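Cotau (task software)

Cotau is a program for keeping lists of jobs, used chiefly by small offices, workshops and people who work on their own. It sits somewhere between a paper to-do list and the larger project planning packages, and its admirers tend to say that it feels more like the first than the second. It was written by Siu-fong Tseng, who had spent a good many years running other people's projects before deciding she would like a gentler way of running her own, and it is published by Menico, the small firm she set up for the purpose.

Background

Tseng had been using a spreadsheet, a wall calendar and a drawer full of index cards, and by her own cheerful account the index cards were the only part that worked. She liked being able to pick up a card, scribble on the back of it and put it down in a different pile, and she liked that a pile could only get so tall before it fell over. The first version of Cotau was an attempt to put those cards on a screen, and the word "pile" has stayed in the program ever since, where most of its rivals would speak of boards, columns or buckets.

Panya Prasertsri joined her a little later, bringing with him a half-finished calendar program called Kuo. The two were joined together over the following October (a rather bumpy month, by all accounts, in which several early users found their birthdays listed as overdue), and the calendar view in Cotau is still called Kuo in the menus.

How it works

Everything in Cotau is a card. A card has a title, a space for notes, and, if the user wants one, a date. Cards live in piles, and a pile may hold no more than 50 of them. When it is full the program politely asks for something to be finished, moved or thrown away before another can be added, and there is no setting to turn this off. Newcomers often grumble about the limit and long-standing users often defend it, sometimes at great length.

Each person also has a short pile known as the hand, which holds 6 cards and is meant for whatever is being done that day. Cards left in the hand overnight slip back to the pile they came from. A finished card stays on view for 30 days, greyed out, and then goes to the archive, where it can still be searched.
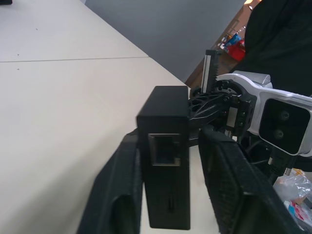 Pictures can be attached to cards, and many people who use Cotau for practical work find this the most useful thing in it. A photograph goes on the front of the card, with the title underneath, so that a pile of equipment can be looked through by eye without reading a word. It also saves a good deal of typing, as a black box with a square port near the top of one face and a small slot lower down would take a whole sentence to put in words and is understood at a glance on a card. Notes may be added to a picture afterwards, and when two cards are merged the pictures from both are kept, with the older one moved to the back.

Sharing

Cotau was made for one person and it still shows. Sharing was added later under the name Fodance, which began as a separate add-on and was eventually folded into the main program. With Fodance switched on, a pile can be opened to other people, who may move cards about and leave notes on them. There is no chat, and a card can belong to only one person at a time, so handing over a job means handing over the card, much as one would across a desk.

This suits pairs and very small teams nicely. Larger groups have found it harder going, particularly where several people need to work on the same job, and the usual advice on the Menico help pages is to split such a job into smaller cards.

Versions and price

The program is sold in two forms. The free one allows a single user and an archive of 1,000 cards, after which the oldest are offered up for saving to a file. The paid one removes the limit on the archive and includes Fodance. Both keep the same rule about full piles.

The most recent large update came out on 9 Sep 2019. It brought repeating cards, long the most requested addition, along with a plainer set of colours and a way of printing a pile on paper, one card to a square, ready for cutting out. Tseng is said to be especially fond of the last of these, and still keeps the drawer.

See also

Index card
Personal organiser
To-do list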